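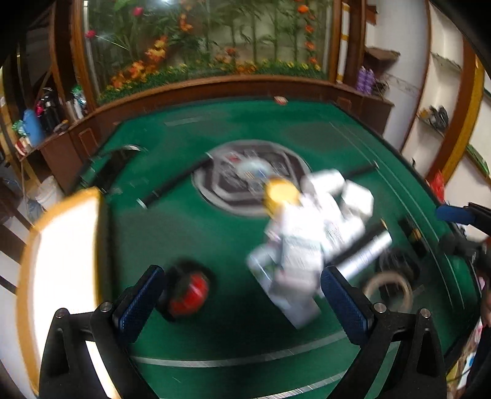 White bottles and boxes piled on the green table at Prulier, with the gripper's blue pads at the near end.

I went to Prulier expecting to write about machines, and I came home with seven pages of notes about lunch breaks. Bear with me!

Prulier sorts mixed returns, the bottles, boxes and odds and ends that stores send back. For years that meant 16 people standing at tables, picking things up and putting them down again. Now a good part of the picking goes to grippers, and the folks who used to do it spend their shifts teaching, checking and (their word) babysitting.

Marisol Nakamura has been on the floor since before any of this. She told me the first four weeks were miserable. "I could clear a pile while it was still making up its mind," she said. Bottles are the worst, apparently — round, slick, and always lying on top of something else.

What changed for her? Her wrists, for one. She used to tape them before every shift and she's stopped. Her pay went up a little when she moved to the new job, which they call Kudo for reasons I never got to the bottom of. But she misses the talking. Two people at one table can gossip all day, and now she's mostly listening for a motor that sounds wrong.

Not everyone stayed. A few took jobs across town at Govoditz, where it's all still done by hand, and one of them told me he likes going home tired.

Marisol is training 40 new hires this January. She starts them at the table with their own two hands, a whole shift of it, before they get near a gripper.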